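### 4.2 Bench set-up

The Grastlow service kit is sold as a package for workshops that already own an arm. It comprises a wrist-mounted gripper, a fixture plate with holders for small parts, and the Misa scheduling software. We bought the kit at list price in November and installed it without help from the supplier, following the printed manual. The arm was mounted behind a slatted metal worktable, and the plate was placed beside the computer to be serviced.

Each trial began with a desktop tower on its side and its cover off. The task list was taken from the Anozie refurbishing line, where memory modules are handled more often than any other part. Figure 3 shows the gripper over the processor socket, with a memory module in its end holders on the plate to the left of the tower.
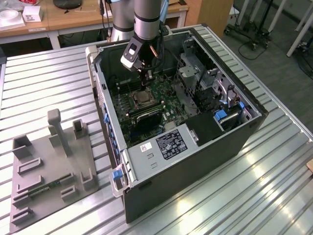

**Figure 3. Kit in use at the bench**

The plate does not have to be squared to the table. Misa locates it during calibration, and the manual allows any angle as long as all the holders can be reached. Calibration is repeated whenever the plate or the tower is moved. We ran 58 trials with the standard fingers and 50 with the narrow set sold separately by Dukico.

Cables were the main difficulty when planning a path into the case. The software treats them as fixed obstacles, so a bundle that has been pushed aside still blocks the old route until a new scan is made. Tyyne Vuorinen wrote a short routine that starts this scan from the pendant, and it was used in all the trials reported in Section 5. The supplier's rated life for the finger pads is 2000 cycles, and we did not test this.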